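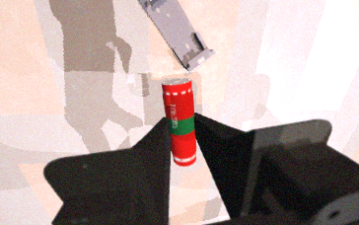 Gripper trials FAQ
Updated 2021-06-08. Ask Ljubica if yours isn't here.

Which grippers are we comparing?
Two. The Niltomar fingers and the Claltgate ones. Same arm model, same controller settings, only the fingers swap.

Is any of this on real hardware?
Not yet. All sim for now. Real arm is booked for later, ask Iresha.

How many tries per object?
21 per gripper. Reset to the start pose every time, yes even if the last one looked fine.
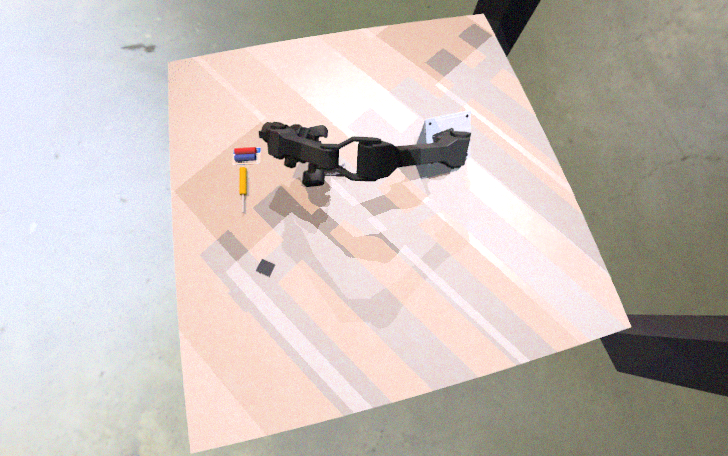 Small stuff only, tabletop reach. Cylinders, the yellow-handled screwdriver, thats the kind of size we care about. Nothing big until the short list is done.

What counts as a pick?
Off the table and held for 6 seconds. Sliding it around doesn't count. Dropped at 5, doesn't count either, sorry.

Can I move the cameras?
Wrist view no. Overview yes, but save the old pose frist.
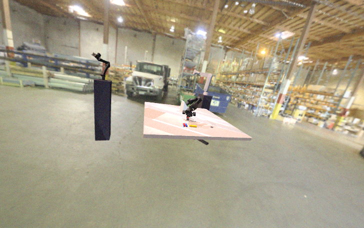
Overview camera, warehouse scene, black arm over the table.

Sim runs slow, what do I do?
Close the extra views. Still slow, drop the shadows. Sivaprasad has the config.

Where do logs go?
Shared folder, one per gripper. Put your initials in the name pls.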